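Handout for Session 4: Looking at a Service Before You Pay for It
Evaluating Automation, Spring term
Instructor: Bijan Mazandarani
Updated 23/04/2026

Welcome back, everybody, and thank you for the very lively discussion after the last session. I promised I would write up my notes on the Dadum sorting service, so please read these before we meet and bring a pencil, as you will be marking up the sample contract together.

A quick reminder of what is on offer. Dadum does not sell you a robot outright. You pay a monthly fee, they put a two-arm unit in your workspace, and they train it on your own small-parts work from recordings of a person doing that same work by hand. The plan we are reading is the starter plan, which covers 68 hours of recording and a first round of training. The larger plan, called Weltdale in their price list, covers 444 hours and adds a site visit. I find the names a bit confusing myself, so do keep the price list next to you as you read.

The part of the service I would like you to think hardest about is the recording stage. Everything the arms learn later comes out of it, and yet the sales booklet gives it a single paragraph! When Gunnlaugur Gunnlaugsson ran a trial of his own at Plurnwood, he spent far more of his time on getting the recordings right than on anything to do with the arms, and he was kind enough to share his notes with us. His advice was to start with a divided tray and flat, light items, and to keep the reach short until the person doing the work had settled into a rhythm.
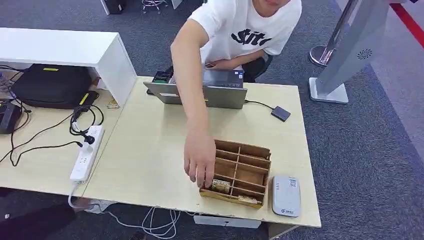 Figure 1. Hand work at the divided tray, with small folded items in two of the front compartments.

Look at how the fingers come down over the front corner compartment. The dividers leave very little space on either side, and a person manages this without a second thought, but a gripper has to fit its own width into the same cell. So one of the first things to ask any vendor – and I mean before you talk about money – is how wide the gripper is when it is open, and what the smallest compartment is that they will promise to work with. Dadum's contract says "standard trays" and leaves it there. Underline that phrase when you come to it.

The second thing is the desk itself. Most of us work on desks that have laptops, chargers and power cords on them, and the booklet shows the arms on a perfectly bare table. Ask whether recordings made on an ordinary working desk are accepted, or whether they will be sent back and still count against your hours. Selvanayagam, the competing service we read about in Session 2, puts its answer in writing on the first page of the agreement, and I thought that was rather decent of them.

For next time, please write half a page on each of these:

Which items in your own workplace would you record first, and which would you leave for later?

What would you want the contract to say about rejected recordings?

Is the starter plan enough for the work you have in mind, or would you be buying extra hours before the first month was out?

There are no wrong answers to the first one. For the third, show me your arithmetic, even if it is messy. Office hours are the same as always, and the sample contract is in the course folder under April.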